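Why Are Towels Fuzzy?

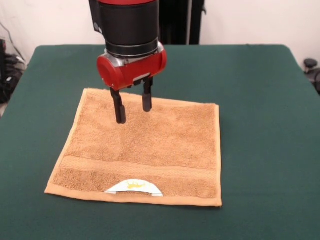

A tan terrycloth towel laid flat. The flat stripe near the bottom is woven more tightly than the fluffy part.

Run your hand over a bath towel and then over a bedsheet. The sheet is smooth. The towel is bumpy and soft. Both may be made of the same thing – cotton – but they are woven in different ways.

Loops, loops, loops

The fuzzy part of a towel is covered in tiny loops of yarn. Cloth made this way is called terrycloth. Look closely at a towel at home and you can find the loops with your eyes. A magnifying glass makes it easier.

All cloth that is woven has two sets of yarn. One set runs the long way and is called the warp. The other set goes across, over and under, and is called the weft. Terrycloth has an extra set of warp yarns. These are left slack, so they push up into loops when the weft is pressed into place.

How loops soak up water

Cotton likes water. Each cotton fiber can pull water in, and more water gets held in the small gaps between fibers. Loops add a lot of yarn to a small piece of cloth, so there are many more places for water to go.

What is the flat stripe for?

Many towels have a stripe with no loops. It is sometimes called a dobby border. It is mostly there for looks, and it can have thin ridges or a pattern woven into it. The stripe soaks up less water than the fluffy part.

The edges of a towel are flat too. An edge that is folded over and sewn down is called a hem. Without it, the yarns on a cut edge would start to come out.

Try it: the towel race

You need an old towel, a cotton dishcloth with no loops, a bowl of water, and a tray.

Ask a grown-up to cut one square from each cloth. Make the squares the same size. Put 100 milliliters of water in the bowl. Lay the dishcloth square in the water for 30 seconds, lift it out, and let it drip over the bowl until the drips stop. Measure the water that is left and write it down. Fill the bowl back up to 100 milliliters and do the same with the towel square.

Which square took more water out of the bowl? Put both squares on the tray and check them again after lunch. See which one dries first.

Words to know

Fiber: a very thin thread-like piece of a material
Hem: a folded and sewn edge
Terrycloth: cloth covered with loops
Warp: the yarns that run the long way
Weft: the yarns that run across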